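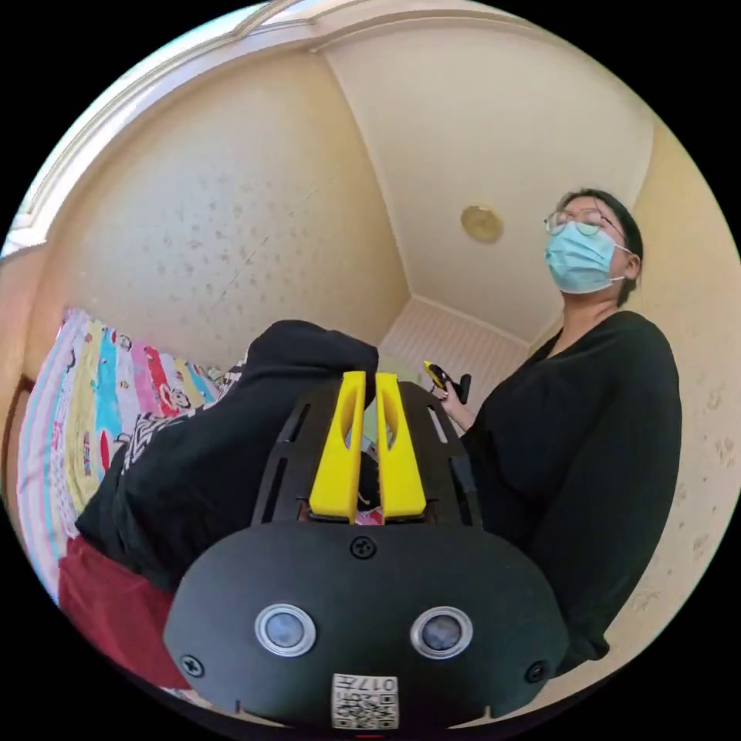
A small bedroom.

The gauge at Gakthorpe was read every morning at six. The reading went into the green book, and a copy went by post to Goh, where the reservoir office was. In November the river stood at 86 centimeters on the first day and at 86 centimeters on every day after it.

The keeper cleaned the float. She drained the stilling well, scraped the silt out of the intake pipe and hung a new cable over the wheel. The pointer came back to 86. It had rained for most of the week, and the lower path was under water.

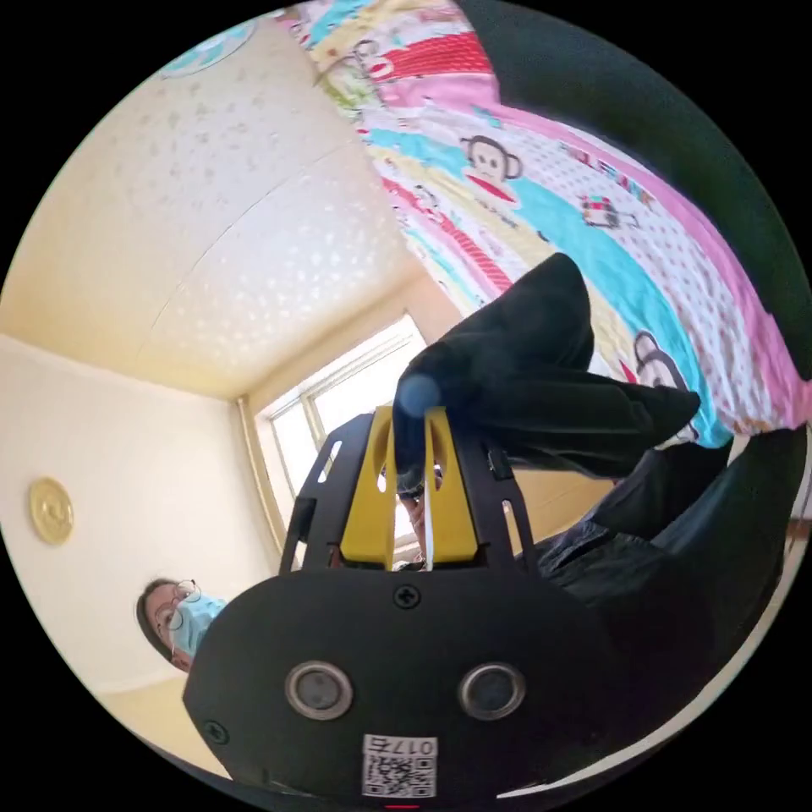 She drove a stake into the bank and cut a notch at the waterline. By evening the notch was a hand's width under. She wrote the stake level in the margin of the book, in pencil, since the margin was not part of the record. The gauge figure went in the column, in ink.

The office at Goh sent the page back with the margin circled.
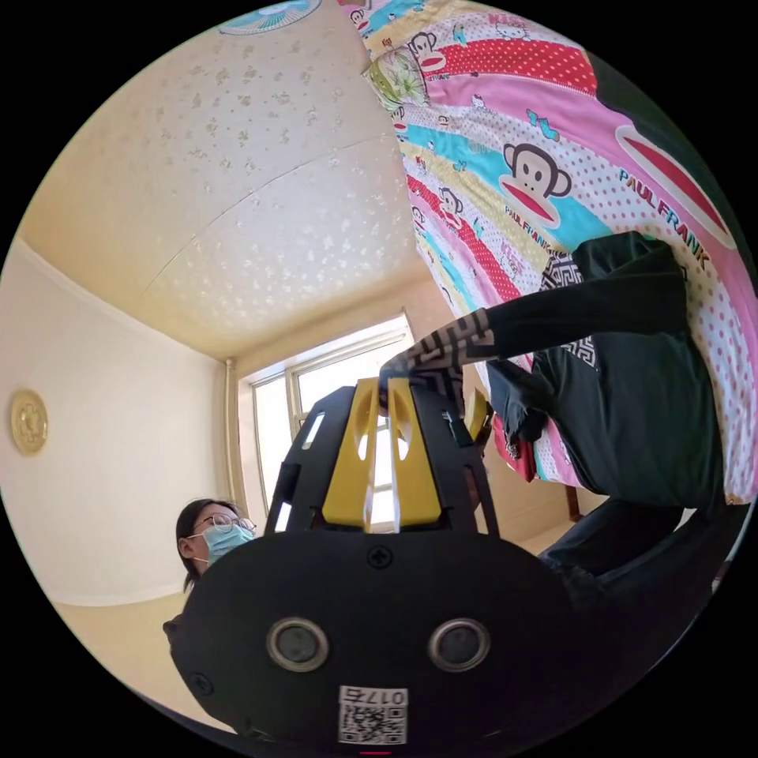

Marginal readings cannot be accepted, the letter said, and the station at Famudholm, downstream, had also reported 86 without variation. The two stations were therefore in agreement. Would she kindly remove the stake.

She looked up the elevations. Famudholm was lower by 300 feet and had a different zero. The two gauges had never agreed before.

She left the stake where it was. The next morning she took the lamp down to the well, lifted the cover and listened to the float knocking against the wall of the pipe. The pointer did not move. She entered the figure, blotted it, and began a second book that was all margin.
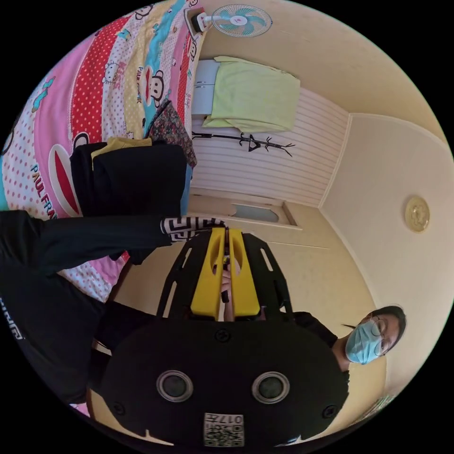 An arm in a black sleeve, across the lower part of the bed.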